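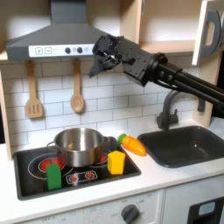
3.2 Play kitchen and props

Figure 2. The cooking side of the play kitchen, with the hood, the hanging utensils, the cooktop and the pot.

All sessions took place at the same play kitchen, which we call the Jamine kitchen after the room it was set up in. We chose it over the smaller Prustano unit used in our pilot study because it has a range hood and a back wall, so objects can be placed at more than one height. The two kitchens are compared in Section 5.

The cooking side is shown in Figure 2. The cooktop is black and set into a white counter. Its burners are red and its control panel has two small red dials. The hood is dark gray, with a white strip along the front that carries a plus button, a minus button and round knobs. The wall behind is covered in a white subway-tile pattern.

Two wooden utensils, a slotted spatula and a spoon, hang from the underside of the hood. They went back to the same places between sessions, spatula on the left. The stainless steel pot has a loop handle on each side and was the only cookware used in the tasks reported in this section.

Food was represented by toy blocks. We did not use molded plastic food, as pilot raters disagreed on what several of the pieces were meant to be. In Figure 2 a green rectangular block and a yellow block with a faceted top stand on the cooktop in front of the pot. Raters referred to blocks by color only.

Each of the 48 sessions began from a written layout card giving the position of the pot, the utensils and the blocks. Cards were drawn in random order. A layout was accepted when two raters agreed that it matched the card; otherwise it was reset and checked again. The full set of cards is in the Jondthorpe supplement, along with the wording of the rater instructions.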